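Home | Articles | Materials | Toys and Games | Index

Block (toy)

By Heiðrún Ingvarsson – revised October

A toy block is a small solid piece, most often a cube, used for stacking, sorting and early counting. Blocks are made of wood, plastic, foam or rubber, and many are finished in a single bright color. Edges are commonly rounded for safe handling.

Size and sets

Sets vary widely. The Bistovwood school set, sold in Alstead, contained 292 pieces in 13 shapes, of which the cube was the most numerous. Smaller sets for home use may hold only cubes.

Wear

The faces of a block in regular use become scuffed and take on smudges from hands and from the surface beneath. Matte finishes show such marks more readily on pale colors, yellow among them. Cleaning with a damp cloth is usual – soaking is advised against for wood, which may swell.

Collections

The Plotthorpe toy collection lists 2,935 blocks, arranged by material and then by color.

3 comments | 13 shares

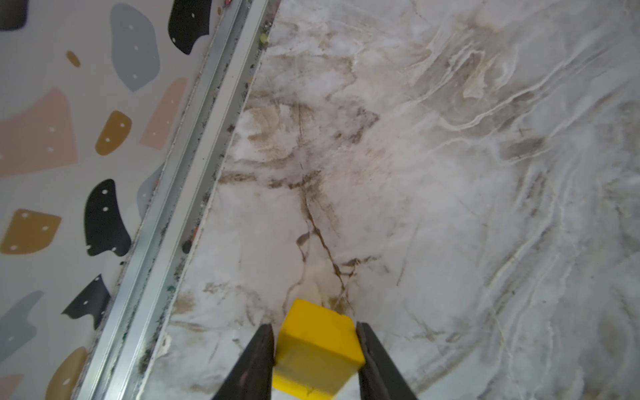
Bent Hafstein: The article should mention beeswax. We used it on our wooden cubes for years and the corners held up very well.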